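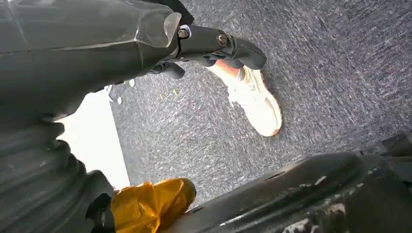

Gray speckled carpet with a few small things on it, white sneaker for scale

Hi everybody,

I have been meaning to answer this one all week, and I'm so glad Ans brought it up! For anyone who missed the original:

On 11 October 2018, Ans De Smet wrote:
> Hello list,
> We are finally replacing the floor in the back room at Kondetside and
> I have gone back and forth on carpet until I am sick of looking at
> samples. The two left on my table are a plain light one (Birano) and
> a gray flecked one, quite short (Vikby). My husband likes the plain.
> My worry with the flecked one is that things will vanish into it.
> We do sewing and puzzles in there and there is always something on
> the floor. Does anybody live with a carpet like that? Do you
> find your pins again? And how do you keep it looking decent with
> people walking in and out in their shoes?
> Ans

Ans, go for the flecked one! I've had Vikby in my workroom since June of last year and I would put it in the whole house if they let me. It's a low, dense pile with charcoal bits and lighter gray-white bits all mixed up together, like somebody emptied the salt and the pepper on the same plate. From standing height it reads as one calm gray. Get down on your knees and it's really quite pretty.

You're right about losing things, though, and I won't pretend otherwise. Beads are fine if they're a strong color. Anything dark or silvery and smaller than a dime is a nuisance. I drop stuff all day long, so I've ended up with a way of clearing the floor that takes me a few minutes and that I've come to enjoy (I know, I know).

First I pick up everything I can see without bending much, and I don't sort it. It all goes in one jam jar. Then I turn off the ceiling light and lay a flashlight flat on the carpet, pointing across the room, and walk slowly around it. Small things throw long shadows on a short pile and you'll spot buttons you gave up on ages ago! I do the edges next, by hand, because that's where pins roll. Only then does the vacuum come out, with a knee-high stocking stretched over the hose for the first pass. Whatever sticks to the stocking goes in the jar too.

I sort the jar when it's full. The last one had more than 100 pieces in it, mostly snaps, plus one earring I'd been blaming on my sister.

On shoes: I'm hopeless about taking mine off, and I wear white sneakers most of the year, so I was nervous. Crumbs and lint from outside hardly show. What does show is mud, and I leave that strictly alone until it's dry and then brush it up with a stiff brush, going two directions. A light carpet like the Birano would have me out there with a cloth every evening. My neighbor has it in her den, and it's lovely, but she is a much tidier person than I am.

A couple of things I'd do differently. I should have bought 3 spare pieces at the same time, since the next batch was a shade warmer and I can tell, even if visitors can't. And I'd get the thicker pad underneath, for puzzles especially, if you're the kind who ends up doing them on the floor. Mine came from the Kong catalog, item 523, and it's all right but a bit mean on the knees.

Oh, and keep a magnet on a string by the door. Pins only, obviously, it does nothing for puzzle pieces! For those, a cheap sheet spread out under the table before you open the box has saved me a lot of crawling.

If you want to see it before you decide, I've got an offcut about the size of a place mat that I could mail you. Scatter some of your own pins and pieces on it, leave it overnight and see how you get on with it in the morning - the light makes a big difference. Just send me your address off list.

And does anyone have a good trick for thread? It's the one thing my stocking doesn't catch, it winds itself around the brush roller instead and I have to snip it off with nail scissors.

Happy floor hunting,
Marjorie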